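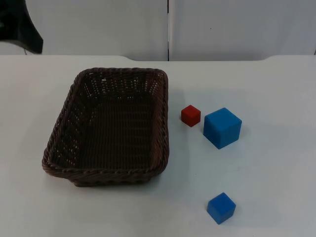

Gurnwood Play Library is looking for a part-time toy sorter to join us from November, and we would dearly love to hear from you if you are the sort of person who can't walk past a messy shelf. We lend toys to families all over town, and every one of them comes back to us sooner or later, usually missing a piece or carrying a few from somebody else's set. A good part of your day would be spent at a white tabletop with a brown wicker basket and a few red and blue cubes, working out which belong together and which need a new home. It is slow, pleasant work, and we like it done with care.

We have 1000 toys on our shelves at present, and the building blocks alone fill the better part of a wall! You would check each set against its card, wipe the pieces down, put the right ones back in their basket and write up anything missing. Blocks go by size as well as color, so please don't worry if it takes you a little while to get your eye in — it took all of us a while.
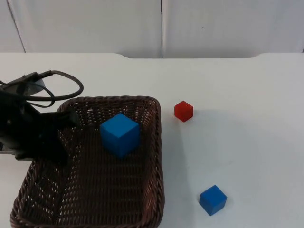 Baskets need a look too when they come back. Wicker snags, and a loose strand on a rim can scratch small hands, so anything doubtful goes on the mending shelf for Zuzanna Kurek, who runs the sorting room and will be showing you the ropes.

The job is 5 mornings a week, two of them with the front desk included, and you get 33 days of paid leave a year. No experience needed, though you should be comfortable standing for a while and chatting with parents (and with toddlers, who have strong opinions).

To apply, write Zuzanna a short letter, as plain as you like, and drop it in at the Gurnwood desk on Sikora Street any morning before noon. Please tell us which mornings suit you best and how we can reach you by phone.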